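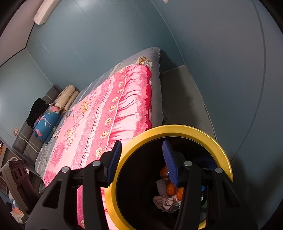 Vignesh Kotian says the subtitle offset on *Bellora* episode 4 is a reel problem and that I should stop looking at the frame rate. He checked the opening against the old broadcast tape and found the dialogue in sync up to the scene where the crew docks at Plostovov. After that every line comes in late.

**Tue 23 June**

Went back through episode 4 with his note open. He is right about where it starts. Event 587 is the first bad one (the harbor master's "Papers, all of you"). Everything before it sits within tolerance. Everything after it is late by 700 ms, and the value doesn't grow toward the end credits. A rate mismatch would grow.

Checked:

- Source file from Ellico, checksum matches the delivery sheet
- Subtitle file, English, exported again from the project with no retiming
- Music and effects track, in sync with picture throughout
- Dialogue track, in sync with picture throughout

So picture and sound agree and only the text is off. The subtitles were timed to an earlier cut. Compared the docking scene on the tape with the new master: the tape has a longer establishing shot of the port before the harbor master speaks. The master trims it. Hema Pai has the Czerwiński edit list, which should show the trim, but the page for this reel is a photocopy of a photocopy and the out point is unreadable. Working from picture instead.

Procedure used:

1. Duplicate the subtitle file, suffix `_retime_a`.
2. Select event 587 through end of file.
3. Shift earlier by 700 ms.
4. Check for overlap between 586 and 587. None, the gap is still legal.
5. Play the first minute after the trim, then spot check the trial scene and the last scene before credits.

Result: trial scene good. Last scene good. One event in the corridor fight looks early by a frame or two, but it was early in the old file as well, relative to its neighbors. Left alone and marked yellow. 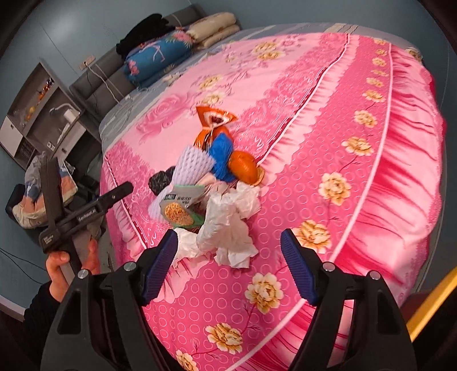

*Pink floral bedcover with a printed rose.*

Afternoon, forced narratives. The alien signage in the port market was burned in on the tape and is clean on the new master, so it needs text events. The script gives translations for the signs but not positions. Put them at the top when a character is speaking and at the bottom otherwise. Hema wants them all in italics. The style guide only asks for italics on off-screen voices and the ship's computer. Left them roman until that is settled.

Also found: the ship's computer is spelled two ways in the script, with and without a hyphen. The on-screen display in the pilot has no hyphen. Using that. Search and replace across the season has to be done by hand, as the batch tool treats a hyphen at a line break as part of the word.

Tested the batch tool on the first 1,000 frames of episode 4 to see if the new version still drops the last event when the range ends mid-line. It does. Work around it by extending the range to the next shot change.

Open:

- Same trim in the French file? Not looked at.
- Readable copy of the Czerwiński list, Hema to ask.
- Recap at the head of the next episode reuses the docking scene. Check which cut it uses before copying events across.
- Ellico wants final files in July, no day given.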